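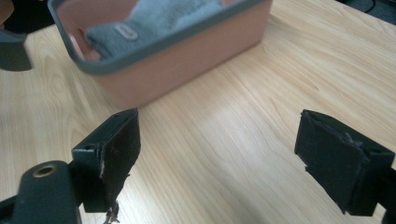 **Is a small open bin enough to keep a family's winter mittens in order?**

It's enough for two people's everyday pairs, and you'll want a second one for kids or for the thick ski stuff.

I've had the Oltton entryway bin, the pink one with the gray rim, since the first cold week, and I've gone from mildly annoyed with it to pretty fond of it, so I figured I'd write it up. I bought it at Rätsep along with a pair of the Skuvuvico mittens in gray, and the two have pretty much become one purchase in my head. I'll cover both.

## The bin

It's a plain rectangle with rounded corners and a raised lip all the way around. No lid, no dividers, no handles. I was a little worried about the color, to be truthful! On the store shelf it looked like strawberry milk, and at home it's more of a salmon, which gets along fine with light wood. The dark rim helps a lot. Without it I think the whole thing would look like it belonged in a nursery.

The outside is matte, and I like that more than I expected to. My old bin was shiny and showed every fingerprint, and this one just sort of doesn't. I wipe it out with a damp rag on weekends (road salt and fuzz, mostly) and the rounded corners mean there's no gunk wedged in at the bottom.

It lives on our hall bench, which is 41 inches long, and there's still plenty of room to sit down next to it and fight with your boots. My husband would have liked something deeper. I wouldn't. Our last one was a deep basket and whatever you wanted was always at the very bottom, under a scarf that belonged to a cousin.

Things I don't love:

- It slides. A bare bottom on a smooth surface, one good bump and off it goes. I stuck some felt dots underneath and now it slides more quietly. Rubber ones next time.
- No air holes, so damp mittens stay damp. Ours go on the radiator first and into the bin at bedtime.
- The price sticker on mine left glue behind and I had to go at it with cooking oil.

My neighbor Štěpánka Dvořáček has the same bin in her bathroom with washcloths in it, and I have to say it looks nicer there than in my hall. She folds everything. I throw.

## The mittens 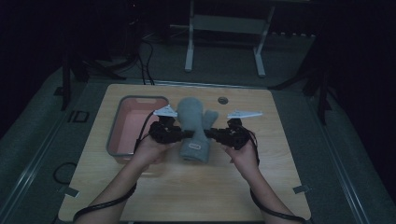 *Gray mitten on the table, with the bin to the left.*

They're soft, a quiet sort of gray, rounded at the top, and the thumb sits out at a bit of an angle so your hand isn't squashed flat. There's a little tag stitched on near the cuff. I went back and forth on whether to snip it off, and I've left it, mainly so I can tell which pair is mine when we're all grabbing at once in the morning.

Warm? For walking the dog and scraping the windshield, very. For snowball fights, no, they soak up water like a dish sponge and then you've got cold soggy paws for the walk home. I also can't use my phone in them at all, but that's mittens for you.

I've washed them on cold and laid them flat and they came out the same size they went in. A bit of fuzz is coming up on the palms where I hold the leash. Not bad enough to complain to the store over, but I noticed it sooner than I'd hoped.

One packing tip I picked up from Margus Sakalauskas at the store: lay the pair palm to palm with the thumbs tucked in, and stand them on edge in the bin like file folders. You can fit a surprising number that way and you see every pair from the top. Whether you'll keep it up on a school morning is another matter (we lasted until Thursday).

## Would I buy them again?

The bin, sure, and I'm going back for another for hats. I looked at the Jorkivel version too, with the lid, and put it back, because I know a lid in our house would just be a shelf for mail.

The mittens, probably, but in a darker color. Four stars for the bin, three and a half for the mittens.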